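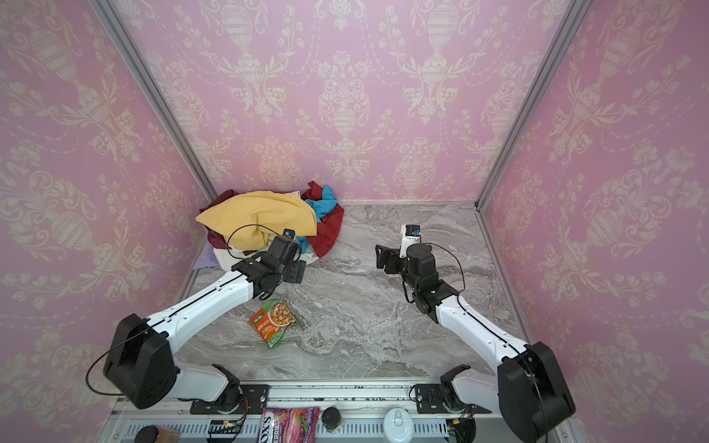

Aarne Saarinen writes that he has put everything in together at cold for years, reds included, and would like to know why a folding and sorting guide needs a section on color at all.

Fair enough. Plenty of people get away with it. We would still ask what his white towels look like beside a new one, and he hasn't told us. If everything you own is old and has been washed many times, skip to step 7. If you have a pile with dark red and white in it, start at step 1.

4. SORTING A MIXED PILE

4.1 Before you start

You need a clear patch of floor or a table, the three Wastora bins from the box, and one white cloth you don't care about. The color cards that came with the bins are optional. We tried them and found that most people can tell red from white without a card.

Caution: Do not sort on unsealed stone or bare wood if anything in the pile is damp. Dye can pass into the surface, and the cleaners sold for removing it are less reliable than their labels suggest.

4.2 Steps

1. Put the whole pile down in one place. Don't shake it out yet.

2. Take the top piece off first and work down. Pulling a sleeve from the bottom drags the rest with it, and small things end up inside big ones. In the pile shown, the mustard-yellow cloth comes off before the dark red garment.

3. Spread out the largest dark piece and check inside it. Look in the folds, the sleeves if it has any, and the pockets. The turquoise cloth is half under the red, an easy one to miss when you scoop up an armful.

4. Take whites out next and put them in bin A. The white cloth is at the front of the pile and the lavender one is only peeking out near it. Don't let the second ride along with the first. Pale is not the same as white, whatever the detergent bottle says about "lights."

5. Put yellow, lavender and other pale or middling colors in bin B.

6. Put dark red in bin C with the other darks. Turquoise can go in B or C. Our advice is C for the first few washes, then B once it has passed the rub test in 4.3.

7. Turn out every pocket. Close zippers and hooks.

8. Weigh each bin if you have a scale. A bin that comes in under 700 g is hardly worth a cycle of its own, so leave it until more turns up.

Note: The lid of bin B says "Brights." Older lids say "Colors." The bins are identical and you do not need to order the new lid (part 1779) unless yours is broken.

4.3 Rub test

1. Dampen the white cloth with cool water.

2. Press it on an inside seam of the colored piece and hold for a slow count of ten.

3. Rub lightly and look at the cloth in daylight.

4. If any color has come off, wash the piece alone or with others of the same color.

A clean cloth is a good sign and no more than that. Some dyes hold through a cool rub and let go in a warm wash. Test again if you change temperature.

4.4 Products that claim to make sorting unnecessary

Dye-catching sheets. Havuro sheets came out of our mixed loads pink, so they caught something. How much they left behind is harder to say, and a pink sheet proves only that a garment is shedding. Use one as a backup in bin B. Don't use one as permission to put the red in with the whites.

Mesh bags. A Coris bag keeps small pieces together and protects straps. It is full of holes and will not keep dye in.

Vinegar or salt to "set" color. We have had this advice from many customers and have not been able to make it work on finished clothes.

4.5 If color has already run

Caution: Do not put the load in the dryer.

1. Separate the piece that bled from everything else.

2. Rewash the stained pieces straight away, at the warmest setting their labels allow.

3. Check them before drying. Repeat once if the stain is fading. If the second wash changes nothing, a third probably won't either.

Folding is covered in section 5.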